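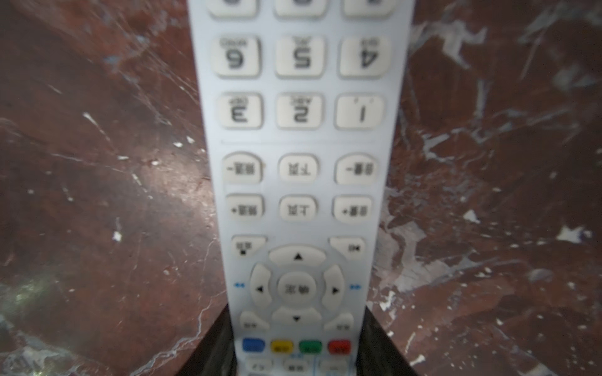 Item 2: white television remote on the marble surface, number keys and plus/minus keys.

Binis Guest House, Flasley
Minutes of the rooms and equipment meeting, Sep 25, 2023

1. Minutes of the previous meeting
Approved with one correction: the Pliser order was for 60 battery packs.

2. Television remotes
The white remote was reviewed. Number keys carry small letters with the digits. The six keys under the divider line are labeled in Chinese, four of them with a plus or minus sign. Guests who do not read Chinese have asked the front desk which keys change the channel and which change the volume.
Agreed: a printed key guide in English will go in each of the 31 rooms. Stickers on the keys were considered and rejected, as they peel when the remotes are wiped down.
Agreed: key functions to be tested on a room set before the guide is printed.
Action: front desk to draft the guide. Housekeeping to report any remote with worn labels.

3. Marble surfaces
Remotes are to be set down flat on the marble, keys up. No abrasive cleaner on the stone. The Subramaniam quote for resealing was received and held over until room counts are confirmed.

4. Spares
Stock list shows 164 AAA cells. Spare remotes stay in the locked cabinet and are signed out by room number.
Action: maintenance to check the stock list against the cabinet.

5. Next meeting
December, date to be set. Resealing quote carried forward.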